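Line Breaks and Breath in Performed Poetry
Project report, Creative Writing and Performance, second year
Hicham Mahrous

1. Aim

The project tested whether printed line breaks predict where a poet pauses when reading aloud. The material was Prellow, a sequence of 19 short poems by the Brirken writing group, first read in public in January at the Wellora, a cafe with a small stage.

2. Material

The printed sequence runs to 2,180 words over 790 lines. Most lines are therefore very short, and few carry end punctuation. Two readers took part. Reader A wrote most of the poems. Reader B had not seen them before the first rehearsal.

3. Method

Each reader performed the full sequence once, standing, with a microphone. I marked pauses by ear on a printed copy, using one stroke for a short pause and two for a long one. The marking was repeated a week later without reference to the first copy. Where the two copies disagreed, the pause was left out.

Line breaks were sorted by type following the scheme in Björklund's course notes: end-stopped, run-on, and broken inside a phrase. Titles and stanza breaks were treated separately.

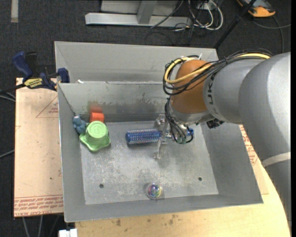 Figure 1. Robotic arm with its gripper lowered into a grey metal bin.

4. Results

Both readers paused at nearly all end-stopped lines. At run-on lines they differed. Reader A read through most of them, including several where the break splits a noun from its adjective. Reader B kept a short pause at the same places, more so in the first half of the sequence.

Stanza breaks got a long pause from both readers - the one exception was "Ferry Timetable", where Reader A ran the last two stanzas together.

5. Limitations

The sample is two readers and one sequence. Marking by ear is slow, and breaths near the microphone were hard to tell from pauses. Audience noise also covered the end of poem four, which was left out of the comparison.

6. Further work

The same poems could be set as prose and given to a third reader. Pauses could also be timed from a recording.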